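Losmont Support Center
Ticket 223
Product: Drarnadum motion and perception stack
Component: wrist camera pipeline, grasp planner
Severity: 2
Status: Resolved, pending customer confirmation
Opened: 11th February
Customer site: Wallner, Villville facility
Assigned engineer: Mechthild Mösli

Summary

The customer reports that the grasp planner returns poses that are displaced toward the left finger when the target is a light-colored object on a dark work surface. The arm completes its approach without a fault. The planner reports a confidence score well above the acceptance threshold, and the controller proceeds to close. In the customer's words, "the left finger arrives first and pushes the item, and the software then reports a successful grasp on nothing."

The fault did not occur before the customer upgraded the perception package. No mechanical work was carried out on the arm or the gripper in the same period. The customer has asked for a correction or, failing that, a supported way to return to the earlier package.

Initial report from customer

We operate one cell with the Drarnadum stack for sorting small household items between baskets. The work surface is covered with black cloth, as advised in the installation guide for cells without a depth sensor. Dark and mid-toned items are handled correctly. White items are not. The offset is always in the same direction relative to the gripper, whatever the orientation of the wrist. We have repeated the hand-eye calibration twice and obtained acceptable residuals both times. Please advise.

Support response, first reply

Thank you for the report. Please supply the following before the next exchange:

The planner log for one failed attempt, at debug level.
The calibration file now in use, and the one in use before the upgrade.
The output of the frame tree check, run with the arm in the pre-grasp pose.
The exposure settings of the wrist camera, as reported by the driver and not as written in the launch file.

Please do not adjust the finger offset parameter in the meantime. A manual value in that field is applied after planning and will hide the fault in the logs.

Customer reply

The requested files are attached to the ticket. We note that the driver reports a fixed exposure, although our launch file requests automatic exposure. We had not noticed this before and do not know whether it is relevant.

Log excerpt supplied by customer

[planner] candidate set received
[planner] mask source: wrist_rgb
[planner] mask touches gripper exclusion zone: true
[planner] exclusion zone applied: false (reason: zone file version mismatch)
[planner] centroid shifted left in tool frame
[planner] candidate accepted
[control] approach start
[control] approach complete
[control] close requested
[control] close complete, width below minimum
[control] grasp state: HELD

Analysis

The log shows two separate faults, which must be treated in order.

The first concerns the exclusion zone. The wrist camera always has the fingers and part of the gripper base in view. The perception package removes those areas by means of a zone file, which is produced during calibration and stored beside the calibration file. The upgrade changed the format version of the zone file. Where the versions do not match, the package writes a single line at debug level and continues with no zone at all. At the default log level an operator would see nothing unusual.

With no zone in effect, any bright area close to the gripper base can be joined to the target mask. This was confirmed by replaying the customer's recording. In the failed attempts the segmentation step produced one mask made up of the target and a second bright area lower in the image. The centroid of the joined mask falls between the two, and the planned pose is displaced accordingly.

The second fault concerns exposure. The driver supplied with the upgraded package ignores the automatic exposure request if it is received before the stream has started. It then holds a fixed value of 1000, in driver units. On a black surface this is too high for white items. Surface detail is lost, and the segmentation step has only the outline to work with. The edge refinement stage depends on texture and gives up early. This explains why darker items in the same cell are handled correctly.

The calibration itself is not at fault. Both files were compared, and the difference between them is within normal limits. The frame tree check passed.

Reproduction

The fault was reproduced at Losmont on a bench cell with the same package version. A zone file in the old format was placed beside a current calibration file, and exposure was fixed at 1000. The planner displaced the pose to the left on white items and behaved normally on dark ones. With exposure reduced to 200 and the zone file still invalid, the displacement became smaller but did not disappear. With a valid zone file and exposure at 1000, the joined mask no longer occurred, but the outline was still too soft for edge refinement to finish. Both corrections are therefore required.

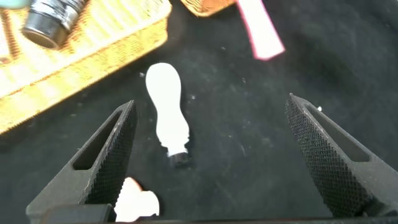 The false HELD state has a separate origin. The controller sets HELD when the close command completes without a communication error. The width check does run, as the log shows, but its result is treated as advisory in this version. The matter has been passed to the control group under its own reference and is not a condition for closing this ticket. Until it is corrected, the customer is advised to enable strict width checking as described in step 6.

Corrective steps sent to customer

1. Stop the cell and place the arm in the calibration pose. Leave the controller powered.

2. Move the existing zone file out of the calibration folder. Do not rename it in place -- the package reads every file in that folder with the zone extension and will load the old one again.

3. Run the zone generation tool from the upgraded package. Remove all items from beneath the gripper first. Anything bright in view during generation may be recorded as part of the gripper and will be ignored from then on.

4. In the launch file, move the automatic exposure request to the block that runs after stream start. If the cell lighting is constant, a fixed value of 200 may be used instead.

5. Restart the perception package at debug level. Confirm that the log contains "exclusion zone applied: true" for each candidate set.

6. In the controller settings, set width checking to strict. A close that ends below the minimum width will then return EMPTY and halt the sequence.

7. Repeat the pick sequence with white items and with dark items. Send the logs for both.

Customer reply

Steps 1 to 6 have been completed. On the first run of step 3 the tool ended with the message "zone area out of range." On the second run it completed. We should like to know whether the result of the second run can be relied upon.

With strict width checking enabled, two attempts returned EMPTY before the exposure change was loaded. After a restart we have had no further EMPTY results. The planned poses are now centered between the fingers for the items we have tested.

Support response, second reply

The message "zone area out of range" is raised when the area found is much larger than the gripper model predicts. The usual cause is a bright item left in view. The tool does not write a file when it ends with this message, so the result of the second run stands on its own and may be relied upon. As a check, open the zone file in the viewer and confirm that the outline follows the fingers and the front of the base, with no separate islands. The slots in the fingers should be filled. If the cloth shows through them in the viewer, run the tool again with the fill option set.

Your logs have been reviewed. The exclusion zone is applied throughout, and edge refinement completes on the white items. One candidate was rejected for low texture and was replanned correctly on the next frame. This is expected behavior.

Please also note that lint on a black cloth may appear as very small masks. These are removed by the minimum area filter and need no action, although they add lines to the debug log. The log level may now be returned to its default.

Internal notes

The version mismatch should stop the package or, at the least, be written as a warning. A change request has been filed against the perception package. The release notes mention the new zone format but do not state that existing files must be regenerated. A correction to the notes has been requested from documentation.

The exposure request order affects every site that uses the supplied launch template. The template will be corrected in the next maintenance release. Until then, first-line support should ask for the driver-reported exposure on any ticket that mentions light-colored items -- the launch file alone is not sufficient evidence.

The recording from the Villville cell has been added to the regression set for segmentation, with the agreement of Wallner.

Resolution

Cause: outdated zone file silently ignored after upgrade; automatic exposure request discarded by driver.
Correction: zone file regenerated; exposure request moved; strict width checking enabled.
Related: HELD state reported on empty close, transferred to the control group.
Customer action outstanding: confirm zone outline in the viewer and approve closure.

M. Mösli
Losmont Support Center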